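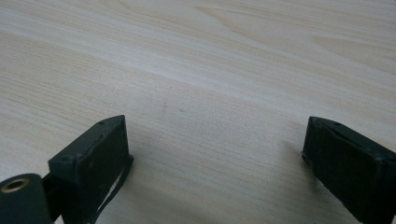

1/ Lesia Sirko, 24 March 2019
Hello again, everyone. Several of you very kindly asked what came of the hand-held gripper work, so get a cup of tea, because I have a result and I'm going to take my time over it.

2/ The question was a small one. When a person teaches a grasp by carrying the gripper in their own hand, does it help to begin each demonstration with the jaws wide open over bare table, before the thing to be picked up is anywhere in view?

3/ We recorded 231 demonstrations for the Toseo project, with 5 people taking turns. Half the group's sessions had the open start and the rest went straight for the object, the way most of us do without thinking (me very much included!).

4/ Then we trained the same model on each set and gave both of them 59 pickups on the Menmont arm. The open-start model missed 11. The other one missed more than twice as many, and I ran the scoring again that evening, sure I had swapped the folders. I hadn't.

5/ My best guess is that the model gets a good long look at both fingertips against plain wood grain, so it learns where its own fingers are first and worries about the cup or the sponge second. It's only a guess, and I'd love for someone to poke at it.

6/ One caution, and it's a real one. All our tables were pale wood. Dijkstra, who reads my drafts with a very sharp pencil, wants the whole thing repeated on a dark surface and a patterned one, and I think that's fair. Dark green fingers on a light tabletop are about as easy to see as anything could be.

7/ So that's June spoken for. Ketberg is lending us two more tables, and I'll post the misses along with the hits. If you've tried something like this with your own gripper, please write to me, even if it went badly!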